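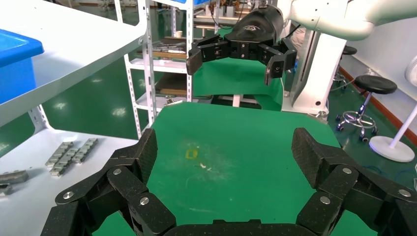

Friday, Astau cell, gripper side

Got in a bit before everyone else this morning and gave the morning over to the cell, which I've been promising to do since the Olberg parts showed up in March. Coffee first, then fingers. Both grippers opened all the way on the first command, which was a nice start, and I left the near one wide open while I went over the screws with the small driver.

One screw on the left finger of the near gripper took a quarter turn before it seated. The rest were snug. I put a dab of the Devadiga threadlocker on the one that moved and let it sit through lunch before cycling. Please don't use the red bottle on these, the links are only held by small threads and we'll never get them apart again (ask me how I know!). The blue one lives in the drawer with the hex keys.

After lunch I ran the open/close routine, 400 cycles on each gripper, one at a time, with the other arm parked up and back. The far one ran clean. The near one stopped at cycle 139 with a position fault on the right finger. I cleared it, ran it by hand and could feel a little drag near the end of travel, so I brushed out the joint and started the count over. It went the full 400 after that. I'd like to believe it was only grit, but I'm writing the number down here in case it comes back — if you see that fault again, note the cycle before you clear it, please.

The yellow tape square is still our zero mark, so go gently when you clean the mat. The mat is getting scuffed and shows pale streaks now, mostly in the middle where we work. I don't mind the looks of it, but the dust will find its way into the finger joints sooner or later. A damp cloth, no solvent, and work away from the tape. If a corner lifts, leave it alone and tell me, and we'll redo the zero properly with both arms, which takes a good 20 minutes and is much nicer with two people.

Checked the home pose against the tape afterward. Near arm was off by 2 mm toward the wall, same as last time, so I've stopped calling that drift and put it in the Starent config as an offset. The old file is saved next to it with "before" in the name. Far arm was spot on, bless it.

Still to do: fingertip pads on the far gripper. I have a spare pair from the Olberg box but I haven't checked that they're the right hardness, and I'd sooner do that with fresh eyes. Left the cell powered down, arms at home, e-stop in.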